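Teaching the suturing arm by hand: questions I keep getting

6 min read

I've been recording suturing demonstrations for the Arka project since April, and my inbox has filled up with the same handful of questions, so I'm putting the answers in one place. 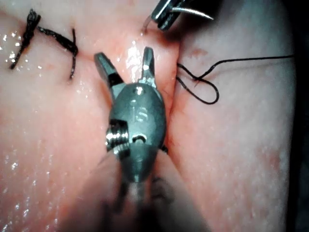 Most of them come from people who are joining us as demonstrators, and a few from people who just like robots (hi, you're welcome too!). Last edited 2019-09-08.

What do you do all day?

I sit at a console with my hands in two grips and sew. The arms copy my hands, and everything gets saved: the video, the position of every joint, how far open the jaws are, when I press the pedal. Later Remigiusz Brzozowska and the learning people feed all that to a model, which tries to work out what it should do when it sees something similar. I'm the one being copied, basically. It's a strange feeling and I love it.

Do I need to be a surgeon?

Nope, I'm not one. I trained as a lab technician and learned suturing from Eetu Oksanen, who is patient to a degree I can't explain. You do need to pass the knot check before your recordings count, and you need to be okay with looking at tissue up close for a whole morning. Some folks find that second bit harder than the sewing. If it's you, tell Eetu early and he'll put you on peg transfer, where we always need people.

Why not just move the arms by hand?

We do, for some things! Grabbing the arm and walking it through a motion (kinesthetic teaching, if you're reading the papers) is great for setup poses and for big slow moves like bringing a tool in. For stitching it's hopeless. I can't hold two arms and pass a needle between them and keep my elbows out of the way, and the push of my hand on the arm ends up in the force readings. So anything with a needle in it is done from the console.

How many demonstrations does it take?

The first goal for any new subtask is 50 clean ones from one person. The full set we're building is 2000, split across all the demonstrators. By "subtask" I mean a small piece, like picking up the needle, or driving it through one side, or the handover. Please don't record a whole row of stitches in one go and hope we can chop it up afterwards. We can, but Remigiusz has to do it and he'll come and find you.

What counts as "clean"?

You finished the subtask, you didn't drop the needle, and you never dragged the thread hard enough to pull at the tissue. It doesn't have to be pretty. A little wobble is fine, and so is a second try at a grasp, as long as you keep going and don't stop the recording. We want the model to see what a recovery looks like. My own early runs were so careful that it learned to hover over the tissue for ages doing nothing, which was very much my fault.

What trips up new people?

Thread, every time. Everybody watches the needle and forgets there's a tail following it around. A loose loop lying next to your jaws is a loop you'll close on by accident, so get in the habit of looking for it before you squeeze. Dark thread is easy enough to follow against pink tissue. Clear thread almost vanishes, especially where the wet surface throws glare back at you.

The other one is parking the idle tool. If your right hand is holding the needle while your left does something else, keep the point turned away from the tissue and leave it there.

Can I feel anything through the grips?

Not on the setup in our room, no. You learn to judge the pull by watching the tissue and the thread. The Nadico console upstairs has some feedback in it, but we don't mix recordings from the two, so please pick one and stay with it.

How long is a session?

Two hours at most, with a real break in the middle. Tired hands make tired data. I once talked myself into a third hour and we threw out nearly all of it.

Can I see what the robot learned from me?

Yes, and you should! Replays go up on the big screen at Ondalberg after each training run. It's a little embarrassing to see your own habits coming back at you. I tilt my left wrist before every grasp, and now the arm does too.

Who do I ask about a login?

Remigiusz for the data server, Eetu for console time. The booking sheet is taped up by the Wasilewska room, and it's still paper, so bring a pen.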